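Two arms on one bench: notes from the Sinlow line

Filed under: work, automation

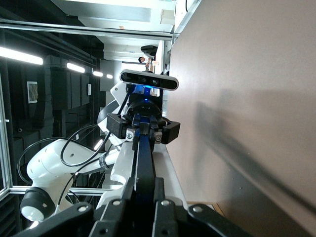
The second arm went into service at the start of September, and I said I would write up how the handover side of it works once the settings stopped changing every other shift. They have mostly stopped changing.

Background for anyone who has not read the earlier posts. I work in the kitting area at Pemon. We put together service kits for the Sinlow range of pumps, which means seals, springs, a shaft sleeve, a sachet of grease and a folded sheet, all in a tray in a fixed order. Until last year each bench had one person who picked, checked, packed and signed. The first arm took over the picking on one bench. The second takes the part from the first, turns it over if it needs turning, and puts it in the tray. The person at the bench now does the checking and the signing, and deals with whatever the arms will not do.

The reason for two arms is the shaft sleeve. It comes out of the bin in any orientation, and has to lie in the tray with the chamfered end towards the label. A single arm can put it down, let go and pick it up again from the other side, and for several months that is what ours did. It needed a clear patch of bench and a good surface, and took 15 seconds on a good pick. Passing the sleeve from one gripper to the other takes 6. The bench was rearranged to suit, and the regrip plate is now in a drawer.

Handover sequence

Arm A picks from the bin and moves to the meeting point. Arm B waits a little short of it with jaws open. A holds still. B closes the gap at low speed, closes its jaws to a set force, and waits for the force reading to settle. A opens and backs off along the line it came in on. B then makes a short lift, and if the reading drops during the lift the part is treated as lost and both arms stop.

The two stages that gave trouble were the settling and the backing off. In the first version A opened as soon as B reported that its jaws had closed. Closed does not mean gripping. With the thin seals, B would report closed on the rubber lip, A would let go, and the seal would fold and drop. We now wait for the reading to stay within its band before A does anything. It costs a fraction of a second and removed most of the drops.

Backing off was a matter of angle. A used to leave on a slight curve, because the path planner preferred it, and one finger would brush the part on the way out. Forcing a straight exit for the first few centimetres cured that. The planner can have its curve afterwards.

Cables

I underestimated the cables. Everything on the end of an arm needs power and signal, and it has to get there somehow. Ours run outside the links. Too tight and they pull at the wrist when the last joint turns; too slack and the loop swings into the other arm at the meeting point. We shortened them twice and lengthened them once. The final lengths are written on the inside of the cabinet door, with the clip positions, and I would ask anyone who swaps a cable to read that before cutting anything.

There is a cable check at the start of each shift now. It is done by hand, with the arms powered down: run a finger along the cable from base to wrist, look for flattened spots at the clips, and move the last joint through its range. It takes a couple of minutes. It has been added to the start-up sheet between the guard check and the bin count.

Numbers

In the first month the pair did 3425 handovers that we logged. Of those, 32 ended in a stop. Most were seals, from before the settling change. A few were sleeves with oil on them, which is an upstream problem and has been raised with Bahrami, who supply them. The remainder I cannot account for from the log, which records that the force reading fell and nothing else. I have asked for the wrist camera view to be saved on every stop, so that next month there will be something to look at.

I would not draw much from one month. The mix of kits was easier than usual, with few of the large ones.

What it changes for the bench

The published case for the second arm was cycle time, and on cycle time it does what was promised. The effect on the work is harder to put in a table.

The person at the bench picks very little now. That part of the job was hard on the hands, particularly the springs, and I have not heard anyone ask for it back. What they do instead is watch, check trays and clear stops. Checking used to be spread through the job; you knew a seal was right because you had just had it in your fingers and would have felt a nick. Now the tray arrives complete and the check is by eye, and a nick in a black seal is difficult to see. Two bad seals got through in the first fortnight. We have put a brighter lamp over the inspection position and gone back to lifting each seal out, which gives up a portion of the time saved. I think that is the correct trade and have said so in writing.

Clearing a stop is a skilled job and was not treated as one at first. You have to know which arm is holding, whether the part is under tension between the two, and which one to release. Release the wrong one and the part goes on the floor, or the free arm relaxes a little and nips it. Two operators on each shift are now trained to do it, and the training counts towards the next grade. That took longer to agree than the cable lengths did.

Pace is the other thing. With one person per bench the rate varied over the day, faster after the morning break, slower before the end of the shift. The arms run at one rate. Trays come to the checker at that rate whether or not the last one had a fault in it. After some complaints we added a buffer of four trays and a hold button, and made it clear that the hold button is there to be pressed. Holds are logged for the bench as a whole and not against the operator. I would want that confirmed again if the logging software changes.

No one has left the area on account of the second arm. Two people moved to goods-in, both at their own request, and the places were not refilled. I record that because the question gets asked, and because places not refilled is how the number goes down.

Still open

The large kits. The housing ring in those is heavier than either gripper is rated to hold at full reach, and is still placed by hand. There is talk of doing it with both arms holding the ring together. I have seen a demonstration at Zurnumano, under tidy conditions, with a ring lighter than ours.

The grease sachets. Pick rate is poor when the sachets stick together. The operators separate them before filling the bin, which is a new manual task created by the machine, and it does not appear on anyone's sheet. It should.

The meeting point drifts slightly between a cold start and mid-morning. It is within tolerance for the sleeves and marginal for the thin seals. At present we run sleeves first and re-zero after the break. A proper fix would be to measure the offset between the grippers at intervals and correct for it, and I have a half-written routine for that. I will post the results if they are any good, and the method if they are not.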